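Terry cloth

Terry cloth (also terrycloth, terry toweling, or just terry) is a fabric covered in little loops of yarn that soak up water. It's the stuff of bath towels, robes, baby bibs, and the sweatbands my uncle wore to every cookout. I've been adding to this entry for years and I still find new things to fuss over, so bear with me if some parts run long.

What makes it terry

A plain woven cloth has two sets of threads. The warp runs the length of the fabric and the weft goes across it. Terry adds a third set, a second warp called the pile warp, and that one is kept slack while the ground warp is held tight. The loom lays in a few weft threads a little short of where they belong, then pushes the whole group forward at once. The tight threads stay put, the slack ones buckle up, and you get a row of loops. Do that over and over and you have a towel!

Most towels use what weavers call three-pick terry, meaning three weft threads go in for each row of loops. Two-pick exists too, and it's cheaper and sheds more. Four-pick and up is sturdy, slow to make, and harder to find in stores. The loops can be on one side or both. If the loops on one side get sheared off you end up with velour, which feels lovely in the hand and, in my opinion, is pretty useless when you're dripping on the bath mat.

Where it came from

The usual story goes back to Turkey, where looped toweling was woven by hand for use in the bathhouses. English makers saw it in the 1800s and worked out how to do it by machine, and from there it spread fast. The name is a bit of a muddle. Some people trace it to the French word "tirer," to pull, and others aren't convinced. I lean toward the French idea but I wouldn't bet my lunch on it.

Closer to home, the old mill at Hunville ran 18 terry looms on its ground floor, and Gwion Phillips, who fixed them for most of his working life, let me read his notebooks one rainy November. They're full of complaints about slack tension. A page and a half is given over to a single loom that threw crooked loops whenever the air got dry (he hung wet sacking near it, and that seems to have settled it down).

Weight and feel

Towel weight is given in grams per square meter, or GSM. A light gym towel is a good bit thinner than a hotel bath sheet, and a lot of everyday bath towels land near the middle, at 500 or so. Heavier cloth holds more water. It also takes forever to dry, so in a damp bathroom I'd go lighter and just own more of them.

Yarn matters as much as weight. Long cotton fibers make smoother yarn that pills less. Low-twist yarn is fluffy and thirsty but snags on everything, including my cat. Ring-spun, combed, zero-twist — all of these describe the yarn, and none of them tells you how tightly the towel was woven. 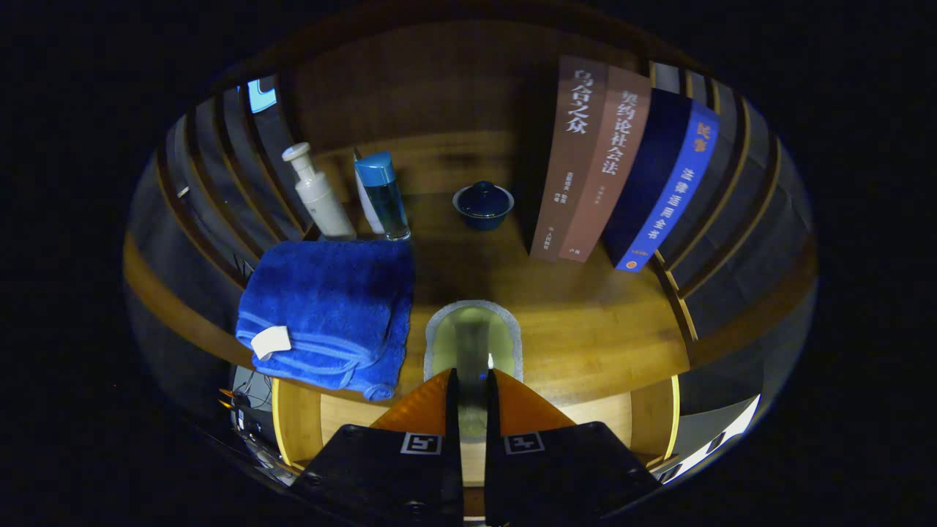

Why does a brand-new towel sometimes push water around instead of soaking it up?

It's usually the finish. Mills often put a softener on the cloth so it feels nice on the shelf, and that coating keeps water from getting into the cotton. A couple of warm washes with a little detergent and no fabric softener will normally clear it.

Borders, hems, and the flat bit

The flat woven strip near each end of many towels is the dobby border. It's there partly for looks and partly because it gives the cloth a firm place before the hem. It also shrinks at a different rate from the looped part, which is how you get that puckered, wavy edge on older towels. Pulling it straight while it's damp helps some.

Side edges can be a woven selvage, which is finished on the loom, or cut and hemmed later. Modern wide looms weave several towels next to each other and slit them apart, so hemmed sides are very common now. Look for small, even stitches, and check the corners, where hems tend to give out first. The Rostetti pattern book, a mill catalog I found at a yard sale and have practically worn out, lists 177 border designs, and I swear a third of them are the same Greek key with the colors swapped.

Dyeing

Terry can be dyed as yarn or as finished cloth. Yarn dyeing lets you weave stripes and checks in the loops themselves. Piece dyeing is quicker and covers most solid colors. Deep blues and reds let go of extra dye in the first few washes, so keep them away from anything pale. I learned that one with a set of white pillowcases that are now sort of lilac.

Fahad Memon, who ran the dye house at Skoltiva before it moved, told me his hardest order was 742 robes that all had to match a paint chip. Loops catch light differently depending on which way they lean, so two robes from the same bath could look like cousins until you brushed them the same way.

Relatives of terry

French terry has loops on one side and a flat face on the other, and it's generally knitted, so it stretches. Sweatshirts are made of it. Stretch terry, the knitted kind used for baby sleepers, gets some give from a bit of elastic yarn. Waffle weave often gets shelved next to terry, but it has no loops at all — the little pockets come from the weave itself. Huck toweling is flat too, and it's what my grandmother used for glassware.

Care

Wash warm, skip the softener, and shake each towel out before it goes in the dryer so the loops stand up. If a loop snags, snip it flush with small scissors. Don't pull! The neighboring loops are part of the same yarn and they'll come right along with it.

See also: velour, waffle weave, huckaback, Kamel loom, selvage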